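Home again, and what the car smelled like

Well, I'm back! The car is in the driveway with the windows down, the laundry is going, and I've eaten toast for two meals in a row because I can't face anything that comes in a wrapper. The trip meter says 2,996 miles. Rowena wanted me to drive around the block a few times until it hit three thousand and I said absolutely not, I'm getting out of this seat.

For those who missed the last post, Rowena Macaraeg and I have been talking about driving out to see her aunt since we shared an apartment (so, a very long time), and this August we finally both had the days off. My car, her snacks, no toll roads if we could help it. I promised I'd write it up and a few of you have been poking me about it, so let me try to get it down before it all turns into one long gas station in my head.

First, the cooler. I bought a new one for the trip, a Hinell, the kind with the drain plug on the side, and I was so pleased with it. I'd read all the reviews. What I did not do was check that the plug was pushed in before we loaded it up with ice, so by lunch on the first day there was a small lake in the back and Rowena's sleeping bag was drinking it. We laid the bag out on a picnic table at a rest stop and it was dry in under an hour, because it was 100 degrees and there was a wind like a hair dryer. But the carpet in the back stayed damp for days. It has a smell now. I'd call it "wet dog and cantaloupe" and we didn't have a dog with us.

The cantaloupe is a separate story. We bought it at a stand from a man who thumped every melon on the table before he'd let us have one, and he told us very firmly to eat it that night. We didn't eat it that night. I'll leave it there.

The first couple of days were mostly flat and I loved them more than I thought I would. I'd been told by everyone to just get through that part as fast as possible, podcasts on, foot down, and instead we ended up poking along on the two-lane road that runs beside the railroad, waving at trains. One of the engineers blew the horn for us and I'm not too proud to say I screamed. There's something about a road where you can see the next town's water tower for so long before you get there. You start making up what it'll be like. Rowena always guessed a bakery and I always guessed a hardware store with a cat in it. She was right once and I'm still waiting on my cat.

Now, Kasetti. If you ever find yourself out that way, please stop in Kasetti. It isn't on anyone's list, it's a main street and a grain elevator and a park with a really good slide (we're grown women, we went down it several times, it burns the backs of your legs in August so wear pants). The motel there had the coldest air conditioning I've ever felt and a little book in the room where guests write things. Most people had written "nice stay." One person had filled three pages about a disagreement with his brother-in-law over a boat. I read it out loud to Rowena while she brushed her teeth and she nearly choked. I keep thinking about that boat. Who got it?

We ate at the Steroline, next door to the motel, for dinner and then again for breakfast. Get the hash browns! They come with onions in them whether you ask or not. The pie was so-so, the crust was a bit like a paper plate, but the woman at the counter cut us big slices and then asked where we were headed and drew us a whole map on the back of a placemat with the road construction marked on it in wavy lines. That placemat saved us hours. My phone had no idea about any of that construction. I've pinned it up over my desk, gravy spot and all.

The low point came somewhere past that. I'd slept badly, Rowena had a headache, and we got into one of those fights that's about whether the vent should point up or down. You know the kind. We drove for a long stretch without saying a word and then she said, very quietly, "I think that's a camel," and it was! A camel, in a field, with some ordinary cows. We pulled over and stood at the fence. It didn't care about us at all. After that the vent didn't seem like much and we pointed it down, which was what I wanted in the first place.

We got to her aunt's at 1,666 miles, after all our wandering. I wrote it in pen on my hand because I liked the look of the number, and then her aunt wanted to know why I had a number on my hand, so that was my introduction. She's tiny and she talks a mile a minute and she had made enough noodles for a wedding. Three kinds. We stayed for four nights and I don't think I was allowed to wash a single dish. Her yard has a fig tree that's taller than the house, and in the evenings people from up and down the street wander in, pick a few, sit on the steps for a bit and wander out again. I never did work out who was related to whom. A man named Ulises Lucero fixed my wiper blade without being asked and then beat me at dominoes so badly that his grandson had to look away. He says I give everything away with my eyebrows.

I tried wearing sunglasses for the rematch. Didn't help.

Rowena's aunt and I got up early at the same time every morning, it just happened that way, and we'd sit in the kitchen with coffee around five thirty before it got hot. She told me a lot of things about Rowena as a little girl that I've been sworn not to put on here (the one with the parade float, Ro, I'm only saying that I know). It was probably my favorite part of the whole trip and it's the hardest to write about, because what is there to say? We drank coffee. The radio was on low. She showed me how she cuts coupons with a seam ripper.

The drive home was shorter, as you'll have worked out if you're the type to do the subtraction. We took the interstate for a lot of it and it was fine. It was trucks. We did get off for Sisodia's, the big secondhand place with the painted elephant on the wall that my sister has been on at me about for years, and I lost Rowena in there for so long that I had them call her name over the speaker. She came out with a lamp. I came out with a bag of mixed bracelets and hair ties and a jigsaw of a lighthouse that says on the lid, in someone's ballpoint, "ONE PIECE OF SKY GONE." I respect that level of warning. The lamp rode home on my lap whenever Rowena was driving, and on the back seat with a belt on whenever I was.

What I'd do differently, in case you're planning something like it: fewer clothes, more socks, and a real paper atlas. Check the drain plug. Bring a towel you don't love. Don't try to do a long day right after a big lunch, because one of you will fall asleep and it'll be the one who's supposed to be reading out the turns. And get the good bug wash for the windshield, the cheap blue stuff just moves them around.

I've been slow about unpacking. The suitcase is still standing in the hall and I step around it on my way to the kitchen like it's a guest. The Sisodia's bag got emptied before anything else did, of course. My niece has already put in a claim for the coil hair tie and I haven't decided about the rest.

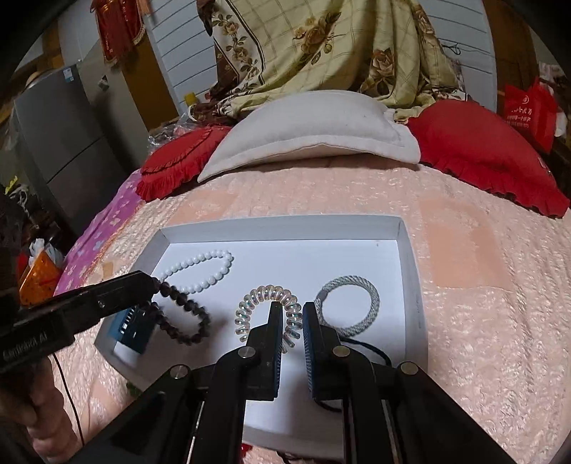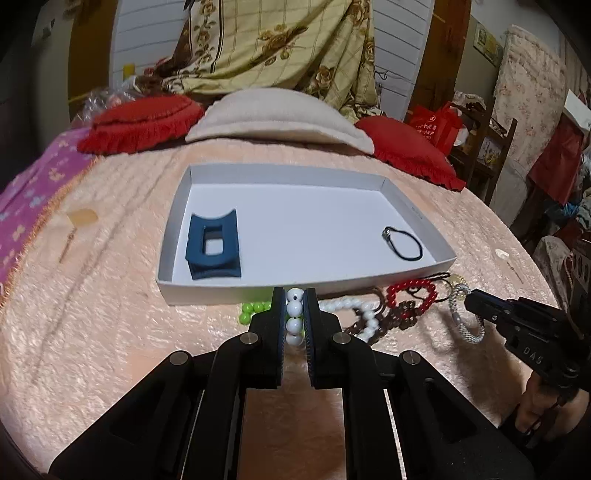 Bracelets and the coil hair tie in the first one, white beads up close in the second.

Rowena has started sending me listings for roof racks, so I suppose there's going to be a next time. She wants mountains. I want a town with a cat in the hardware store, and if you know of one, leave me a comment with the name of the place and whether there's somewhere to get breakfast. Also any ideas for the carpet smell. I've done baking soda twice and I've got coffee grounds in there now, and so far it smells like wet dog, cantaloupe and coffee.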